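The Skistine Community Learning Center opened its doors to families in the former Dumano dry goods building eleven years ago, and for most of that time Defne Sönmez has directed its after-school program. She spoke with the center's newsletter on Saturday, May 8, 2004, in the second-floor reading room, shortly before the spring registration period closed.

The program currently enrolls 171 children between the ages of five and eleven. When Ms. Sönmez accepted the position, enrollment stood at 81, and the program met only three afternoons a week.

"We had one room and a shared hallway," she said. "The children did their homework on the floor if the tables were taken. Parents were very patient with us. I still see some of those parents, and they still mention the hallway."

The move to a five-day schedule was made possible by the Afolabi bequest, which the center received in her second year. The terms of the bequest require that the money be spent on staff and on nothing else. Ms. Sönmez said she objected to this at first, as the furniture was in poor condition, but has since come to regard it as the most useful restriction the program has ever been given.

"Furniture can be donated. A person who will be in the same room with the same children at three o'clock every day has to be paid," she said. "The children who stay with us longest are the ones who have had the same group leader for two or three years. I would put that ahead of any curriculum."

The program's daily order has changed little. Children arrive, have a snack and are given half an hour outdoors before any schoolwork is attempted. Homework follows for those who have it. The last hour is left open for play, and Ms. Sönmez has resisted several proposals to fill it.

"I am asked about that hour more than anything else," she said. "People would like it to be a language lesson or a computer lesson. I understand why. But a seven-year-old has been told where to sit since eight in the morning. We put things out on the tables and we let them decide."

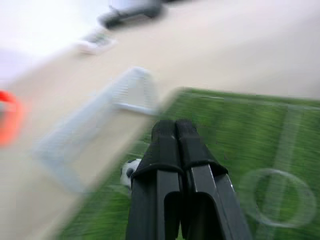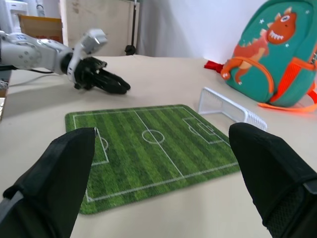

A small soccer mat on the tabletop, with a miniature goal.

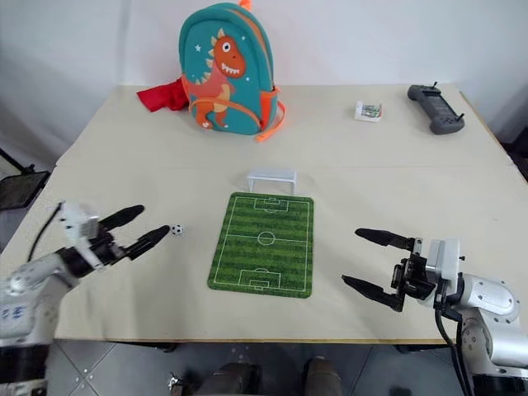
Group leaders are present during the open hour but are asked to wait before stepping into a disagreement. Åsmund Haugland, who leads the group of eight- and nine-year-olds, joined the conversation at this point and described the practice as harder than it sounds.

"You hear voices go up and your feet start moving," Mr. Haugland said. "Defne told me in my first month to count to 22. I asked her why 22, and she said that 20 was too easy to rush. Most of the time they have settled it by then. If somebody is crying, I don't count."

Mr. Haugland came to the center from the Undura Street elementary school, where he taught second grade. He said that the greatest difference between the two positions lies in his contact with parents. At the school he met most families twice a year. At the center he sees them at the door every evening, often for less than a minute, and he has learned to have one sentence ready about each child.

Asked what the program lacks, Ms. Sönmez named transportation first. Families living beyond the river depend on a city bus that runs once an hour after five o'clock, and a parent who misses it will arrive after closing. The center does not charge for late pickup. Two staff members remain in the building each evening until the last child has gone home.

She also spoke about cost. The registration fee for the coming year will be $200 per child, unchanged from the present year, and a reduced fee is available on request. No proof of income is required.

"We ask them to tell us what they can pay, and we write it down," she said. "The board was concerned when we began this. I showed them the figures after the first year and they have not raised it since."

The summer session begins in July and will be held in the mornings only, while the windows on the north side of the building are replaced. Families with children already enrolled will receive a letter with their room assignments. New families may register at the front desk on any weekday afternoon. Ms. Sönmez asked that children entering the youngest group visit at least once before their first day, preferably at snack time.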